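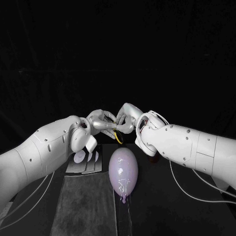 Startseite > Publikationen > Standpunkte > Arbeitsplatz und Material

Drucken | Per E-Mail versenden

Der helle Rand gehört in die Beschaffungsrichtlinie

Von Svenja Gasser, Fachstelle Arbeitsmittel

Die Überarbeitung unserer Beschaffungsrichtlinie für Kleinteile und Hilfsmittel steht im August an. Der vorliegende Entwurf regelt Lieferfristen, Gebindegrössen und die Rücknahme von Verpackungen auf insgesamt 16 Seiten. Zur Farbe der Gegenstände findet sich darin kein Wort. Die Fachstelle hält dies für ein Versäumnis und möchte ihre Haltung an dieser Stelle begründen.

In den Werkstätten und Prüfräumen wird überwiegend auf dunklen Tischflächen gearbeitet. Dafür sprechen gute Gründe: Die Flächen blenden nicht, sie ermüden das Auge weniger, und helle Werkstücke heben sich deutlich ab. Für schwarze Teile gilt das Gegenteil. Ein schwarzer Ring auf schwarzem Grund wird übersehen, beim Abräumen mitgewischt oder am Ende der Schicht als fehlend gemeldet. Ein schmaler gelber Rand genügt in vielen Fällen, damit derselbe Ring auch bei schrägem Licht gefunden wird.

Gegen eine solche Vorgabe werden im Wesentlichen zwei Einwände erhoben. Der erste betrifft die Kosten. Thomas Ferraro vom Einkauf hat in der Vernehmlassung darauf hingewiesen, dass zweifarbige Ausführungen bei unserem Lieferanten Lehner im Mittel um 10 Prozent teurer sind als einfarbige. Die Zahl ist unbestritten. Sie berücksichtigt jedoch nur den Stückpreis. Die Ersatzbeschaffung verlorener Teile wird auf einer anderen Kostenstelle geführt, und die Suchzeit wird überhaupt nicht erfasst. Im Prüfraum Gamon wurden im vergangenen Halbjahr 33 Kleinteile nachbestellt, in der Mehrzahl dunkle. Wie viele davon später wieder auftauchten, lässt sich den Unterlagen nicht entnehmen.

Der zweite Einwand wiegt nach unserer Auffassung schwerer. Huiling Gu gibt zu bedenken, dass Gelb in mehreren Abteilungen bereits als Warnfarbe eingeführt ist. Wer jeden Ring und jede Hülse gelb einfasst, entwertet das Signal dort, wo es tatsächlich vor etwas warnen soll. Die Fachstelle teilt diese Sorge und schlägt deshalb vor, die Vorgabe auf Teile zu beschränken, die in einer Hand Platz finden und keine eigene Kennzeichnungspflicht haben. Für grössere Gegenstände besteht kein Bedarf - sie gehen selten verloren.

Nicht überzeugend erscheint uns dagegen der Vorschlag, stattdessen die Tische auszutauschen. Helle Platten würden das Problem auf die hellen Teile verschieben. Auch die Unterlegmatten der Marke Jisel, die an einzelnen Plätzen seit längerem im Einsatz sind, haben sich nur teilweise bewährt. Sie verrutschen, sobald mit beiden Händen zugleich am Werkstück gearbeitet wird, und werden dann häufig zur Seite gelegt.

Ein heller Rand hat zudem einen Nutzen, der in der Diskussion bisher kaum vorkam. Bei runden Teilen macht er die Lage erkennbar. Ist nur eine Seite eingefasst, lässt sich auf einen Blick feststellen, ob der Ring richtig oder verkehrt herum gehalten wird. Gerade bei der Übergabe von einer Hand in die andere geht diese Orientierung leicht verloren.

Die Fachstelle beantragt daher, den Entwurf um eine Bestimmung zur Erkennbarkeit zu ergänzen. Bestehende Vorräte sollen aufgebraucht werden. Ausnahmen kann die jeweilige Bereichsleitung bewilligen, sofern sie schriftlich begründet sind. Stellungnahmen nimmt Behrouz Sharifi entgegen.

Kontakt | © Fachstelle Arbeitsmittel | Nach oben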